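Grurnix Two-Arm Station: Set-up Guide
Section 2. Planning and budgeting before you order
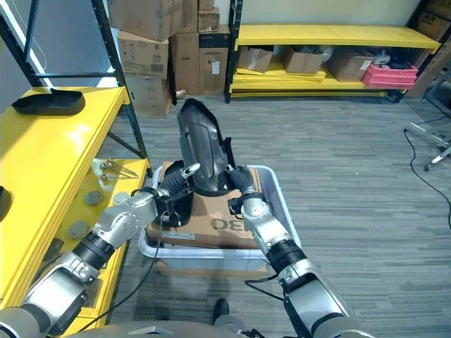
Most of the money in a two-arm station goes somewhere other than the arms. Sites that budget only for the robot usually come back for a second approval before the station has moved its first part, so work through this section before you ask for a final quote. Start with the largest part you expect to handle and write down how it has to be held. A curved shell like the black one held between the two grippers needs support at both lower edges, and that decides the arm spacing, the fingertips and the clear height above the bin. Flat trays and small round parts ask less of the station and can often be handled with one arm.

2.1 Who should do this

The person who will run the station should fill in the planning sheet, with help from whoever signs for capital purchases. Send the finished sheet to Zawadi Muli at Grurnix Planning. Questions about floor loading or power go to Ynyr Harries at the same office.

2.2 List your parts

1. Write down every part the station will handle in its first year. Leave out parts you might add later and put them on the separate sheet headed "Future".

2. For each part, record length, width, height, mass and surface finish. Weigh the part with any film or packaging that will still be on it at the station.

3. Mark each part as one-arm or two-arm. If you are unsure, mark it two-arm.

4. Record how the part arrives (shelf, box, bin or tray) and how it leaves.

5. Pick three parts to send to us for a grip trial: the largest, the heaviest and the one your staff find most awkward.

Note: Glossy parts should be listed separately. They may need soft fingertip covers, which wear and have to be budgeted as a consumable.

2.3 Measure the floor

1. Mark the station footprint on the floor with tape, including the full sweep of both arms.

2. Mark the position of each shelving unit. The front edge of any shelf the robot picks from must be inside the reach line shown on your quote drawing.

3. Allow 300 mm of clear space behind each unit if it will be loaded from the back.

4. Check that the floor is level across the footprint. Carpet tile is acceptable for a trial station. For permanent use, fit the base plate kit.

5. Walk the route from the loading door with a tape measure. The crate is wider than the station, and a doorway that suits one may not suit the other.

Caution: Do not run power or data cables across a walkway. Price floor channel or overhead trays now. Adding them after installation means a shutdown.

2.4 Build the budget

Enter each of the following as its own line.

Station and arms: use the figure on the quote.
Grippers: one pair per part family.
Spare fingertips: order 10 sets with the station.
Shelving and bins: check what you already own before buying. Existing racks can be used if they are rigid and can be fixed in place.
Safety: guarding or scanners, plus the risk assessment.
Electrical work: get a local quote.
Training: two operators and one maintainer as a minimum.
Service plan: enter the yearly cost for each year you plan to keep the station.
Contingency: follow your own site's rule.

Freight is quoted separately. Spare parts are supplied from our Drurness warehouse, and small orders carry a handling charge.

Note: Do not share one maintainer between this station and a full production line in the first few weeks. The maintainer will be needed at the station more often than the service schedule suggests.

2.5 Estimate running hours

1. Take your expected number of cycles per week. Trial stations usually run around 2,000.

2. Multiply by the cycle time from your grip trial report. Do not use the time from the brochure.

3. Add time for changing bins, clearing faults and restocking shelves.

4. Compare the result with your shift hours. If it comes to more than 77 per cent of them, speak to us before ordering. You may need a second station or a simpler list of parts.

2.6 Buy, lease or trial

Leasing is offered through Skyrme and includes the service plan. Software licences are not part of the lease and must be budgeted separately. A trial station can be converted to a purchase, but shelving, bins and electrical work stay at your cost in either case.

Caution: Shelf positions are saved in the station software. If you move a rack during the trial, repeat the calibration in Section 5 before running the arms again.

When the planning sheet is complete, keep a copy on site and go on to Section 3, Site Preparation.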